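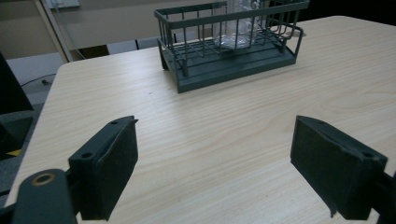
Lesonport Bench-Top Drainer and Table Set

The Lesonport set is supplied to staff kitchens, tea rooms and shared training spaces where cups and bottles are put out to drain between uses. It comprises one Lesonport drainer and one Killon table, and each may be ordered separately under the item numbers given on this page.

The drainer (item 352) is a dark grey rectangular rack of upright rods joined by a top rim, standing on a solid base. The base has a raised lip along its front edge. The rack is open at the top, so tall pieces may be stood upright without removing any part of it.

The table (item 495) is rectangular, with softened corners and a pale wood-grain surface. The top should be wiped in the direction of the grain with a damp cloth and a neutral cleaner. Abrasive pads are not to be used. 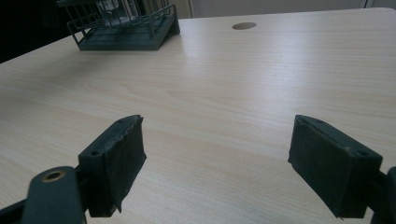
Killon table, item 495: detail of the surface in daylight.

Placement and use

The drainer should be set down flat on its base and kept well back from the table edge. It is suitable for glass cups and clear plastic drinkware. Bottles are to be stood with the base inside the rods, and heavier pieces placed first.
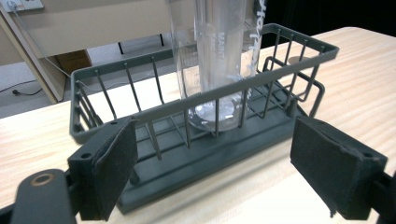
Customers who label their own bottles should note that printed lettering may wear if it is rubbed repeatedly against the rods. The Pesonen sleeve (sold separately in packs of 40) fits over the rods where this is a concern. Disposable cups and lids should be kept on the tabletop, clear of the drainer.
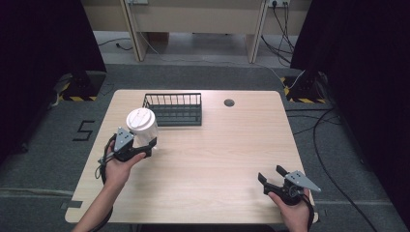

A small round grommet is set into the tabletop to one side of the drainer position for the routing of cables. Water is to be kept away from this opening, and the drainer should be carried to the sink for emptying.

Warranty and orders

Both items carry a warranty of two years from the date of delivery. Orders received after August are dispatched from the Cetumura warehouse. Institutional accounts are managed by Lucyna Tomaszewski; enquiries regarding replacement parts should be directed to Lutz Kramer, quoting the item number.

Page revised 2025-11-29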